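Clearing a Coffee Table Without Buying Anything

Most advice on this wants you to buy a tray. I bought two, and both filled up with junk by Sunday. 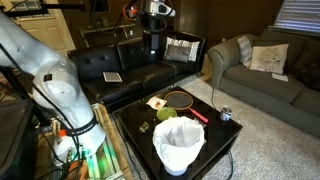
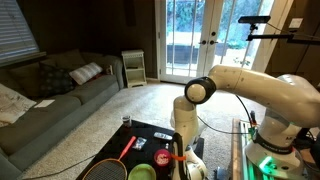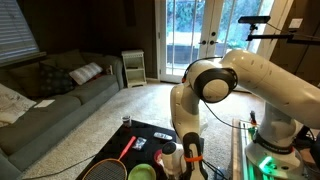
Start with whatever doesn't live in the room. Sports gear is the usual offender, and the badminton racket on the black table goes first, back to a hook or a closet. Packets and bags come next. Check inside before you toss them.

Then wipe. I tried the Merness spray, which claims 500 uses, and saw no difference from a damp cloth. Dry a dark top right away or it streaks.

Skip the "17-minute reset." If you want a lower shelf for magazines, fine, but pick one thing and keep it to that.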